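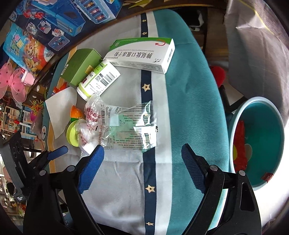 I have been meaning to sort out the medicines since August, and I kept putting it off in favour of almost anything else, including the oven. What finally got me going was a sore throat. I went to look for the lozenges and had to take out so many bags and boxes to reach them that by the time I found the tin I was cross as well as croaky, and the tin had one lozenge in it, stuck to the bottom.

So after breakfast I cleared the table and brought everything through. I left the cloth on, the one with the navy band and the cream stars, as it has had far worse on it than a few cartons and I am fond of it. It does ruck up when you drag a heavy bag across, mind you, and I spent more time than I should have smoothing it flat again.

We keep our medicines in three different places, which I know is silly. There is the bathroom cabinet, then the drawer by the kettle, and then the old biscuit tin that came with us when we moved to Melholm and has never been properly unpacked. I had always thought of the tin as the spare plasters. There were hardly any plasters in it at all! There were two eye baths, a thermometer with a dead battery and a great many safety pins.

My method, if you can call it that, was to go by the date first and worry about everything else afterwards. It sounds easy, but the dates are never where you expect them. Sometimes they are on the end flap, sometimes pressed into the foil so faintly that you have to tip it towards the window, and on the plastic packets they can be tucked up in a corner by the barcode. I was pleased whenever I came to a 2026 printed nice and clearly.

The Chinese ones I put to one side, the white and green carton among them, with its big black characters across the front. I can't read a word of it, and I wasn't going to guess. Sunita Prajapati at the chemist's in Tutville is very patient about this sort of thing and has told me before to bring in whatever I'm unsure of, in its own box, with the leaflet if there is one. I have kept every leaflet, so for once I shall look organised.

By about 4 o'clock I had a carrier bag of out-of-date things to take back to her as well (please don't put them in the bin or down the sink, the chemist will take them), and what was left went into two shoeboxes. One is for everyday things like plasters and throat sweets. The other is for anything prescribed, and that has gone up on top of the wardrobe, out of reach of the grandchildren. I wrote the lids in thick pen and then realised I had put them on the wrong way round, so there is some crossing out.

Geeta popped in as I was finishing and wanted to know whether I'd come across her good tweezers, which she lent me ages ago. I had, in the biscuit tin, under the safety pins. She has taken them home, and I still need to buy lozenges.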